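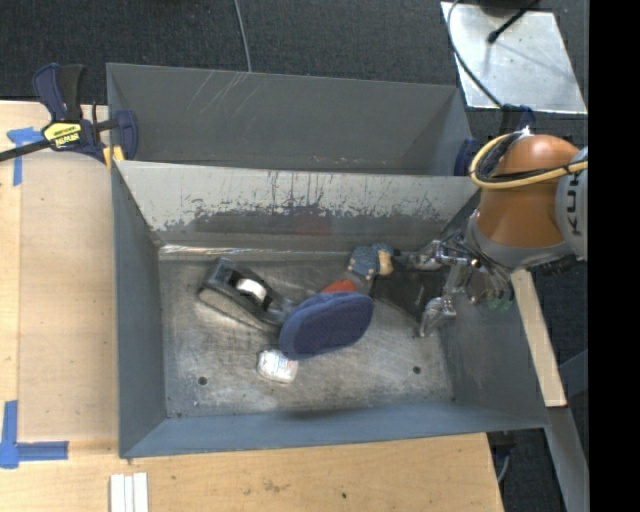

## Bin picking at Bloxham passes 582 tries

Mon 16 January

Quick update from our end of the building, where the arm has been fishing through the gray bin again! We're gathering grasp examples for Mandard, our picking model, and on Friday the log rolled over to 582. Of those, 213 are good clean lifts. The rest are slips, drops and plain misses, and we keep every one (Mandard learns a lot from a bad grab).

The mix is household stuff for now. The tape dispenser is hard plastic at a funny angle, the blue slipper thing is all squish, and the little stuffed toy sits somewhere in between. I like having them bunched up near the middle, so the fingers have to deal with neighbors. Small red things tucked behind bigger things are still my favorite kind of trouble.

We do 80 tries on a good day, fewer when I stop to shuffle the pile, and I stop to shuffle the pile a lot. Next up are soft packets and anything crumpled, where our numbers are pretty sad. Then the whole set goes over to the folks at Idton, who want to train on it themselves before June. If you've got odd objects you can spare, drop them by my desk!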